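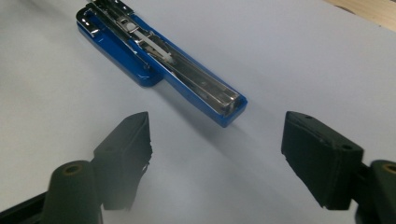

## 5. Failure analysis: the stapler task

Of the five tasks in the set, stapler reloading gave us most of the trouble, so it gets its own section. Training used 1,034 demonstrations recorded with hand-held grippers at the Davholm lab in November. The policy (Cendus, same checkpoint as Section 4) was then run on the two-arm cell for 168 trials. It failed in 131 of them. Rest of the section is about why.

**5.1 Labeling.** Each failed trial was tagged by one of us and checked by Heike Steinbach. First cause only – if the grip slipped and then the arm tripped its force limit, it counts as a slip. Trials stopped by hand were tagged from the log.

**5.2 Slip at closure.** Biggest group by far. The fingers reach the stapler, close, and the body rotates out before the lift. We first blamed the force controller and lost a week on it. Retuning did next to nothing. Swapping in new pads on the robot side helped right away, which pointed back to wear. The pads on the recording grippers were just as old, and the people using them had learned to make up for it with a small twist of the wrist. The policy copied the twist. With fresh pads the twist is too much, with worn pads its not enough at robot speed.

**5.3 Wrong state estimate.** The policy has to know if the stapler is closed, half open or fully unfolded. It often doesn't. When the top arm lies extended in line with the base, as in Figure 3, the whole thing is one long blue shape with a metal channel down the middle, and the two ends are easy to mix up from the wrist view. Chrome makes it worse: the cap at the rounded end throws bright reflections, and these move with the camera. In the bad trials the arm went for the narrow tip and pushed down on it as if it was the base. No part of the reward or the checks caught this. 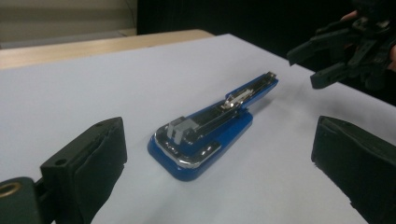

*Figure 3. Stapler unfolded on the paper work surface, between the fingers of one gripper. Second gripper at upper right.*

**5.4 Force limit and the stop that came late.** The safety matter. The Levow controller should cut motion when contact force passes the limit. In one trial the stop came 670 ms after the first reading over the limit, and in that time the arm kept pressing. No one was in the cell. Cause was a filter left on from an earlier Mühlbauer sensor test, it averaged the signal before the check. Filter is now off and the check reads raw values. We did not rerun the full set after the fix, only the trials tagged as force events, so teh counts above are all from before.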